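About Us

Hi, I'm Hiyori Nagano, and if you've landed on this page you probably already own at least one record that makes your family leave the room. Good. You're among friends!

Grasetti is a small archive and reissue label for old-time string band music, the fiddle and banjo kind that people used to play on porches and at corn shuckings and, when somebody let them near a microphone, on local radio. I started it with my cousin after our great-uncle left us a barn full of 78s. He'd been buying them at yard sales all his life (he never passed one, he'd turn the truck around) and he left us 1,000 of them, give or take nothing, because he'd numbered every sleeve in pencil. We played 603 of them that first winter. The rest had cracks or chips or, in one sad case, a mouse nest, and we still haven't given up on all of those.
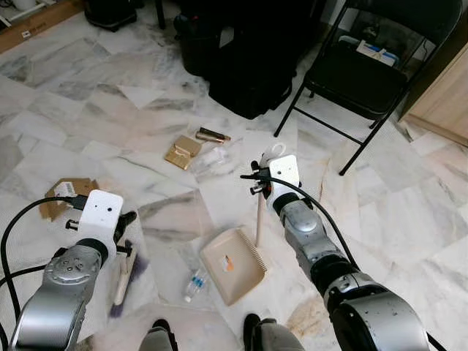
What got us hooked was a stack of home-cut discs at the very back. No label, just "Gremasmont" written across the paper in blue ink. Gremasmont is a little crossroads town up the valley, and for a few years it had a dance hall with a Saturday-night kind of crowd and a house band with two fiddles and a guitar so far out of tune it makes its own weather. I played the first side maybe thirty times in a row. My cousin came in to ask if I was all right.

Those discs became our first release, and we've kept going ever since. We transfer everything ourselves, at the speed we think the band was really playing, which has led to more arguments in this family than money ever has. We go easy on the noise reduction. I like a bit of crackle, and if you scrub too hard the fiddles start sounding like they're underwater. Every release comes with a booklet: tunings, words where we can make them out, and whatever we've learned from relatives of the players. If we can't find out who somebody was we print a question mark and hope one of you writes in. You often do!

We also run the Kikden Tune List, a free index of fiddle tunes by their first few notes, so you can look up that thing your grandfather whistled even if you don't know what it's called. It has 429 tunes in it as of August 2021, and I add more whenever I get a quiet evening. It's named after the oldest tune on it, and no, I can't tell you what a kikden is. I've asked everybody.

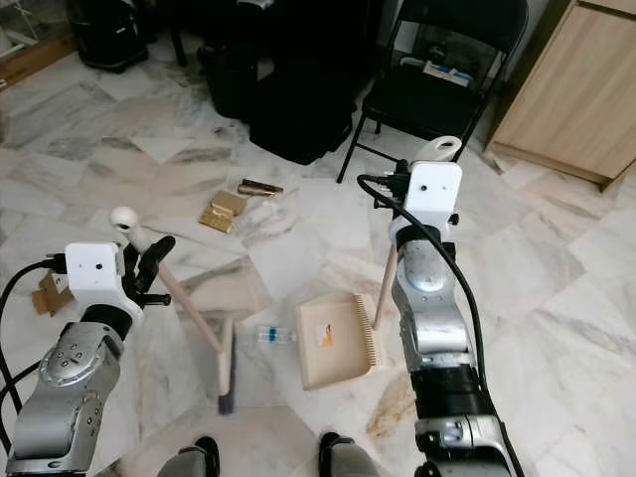 A broom with a cream-colored block and dark bristles, on the marble tile.

If you have old discs, tapes or song notebooks and don't know what to do with them, please write before you throw anything out. We'll copy them, send you the copies and give you back the originals. We don't charge families for that and we never will. Mail for the label goes to the same address as orders, just put "Attic" on the envelope so it ends up on my desk.

Comments

banjo_ruth: My mother danced at the Gremasmont hall! She always said the guitar player was deaf in one ear. Writing to you tonight.

Hiyori: Ruth, please do, that would explain so much.

T. from upriver: Found my granddad's waltz on the Kikden list after looking for years. You have it in G but he played it in D.

oldtimer78: Any chance of the Gremasmont sides on vinyl again? I missed both pressings.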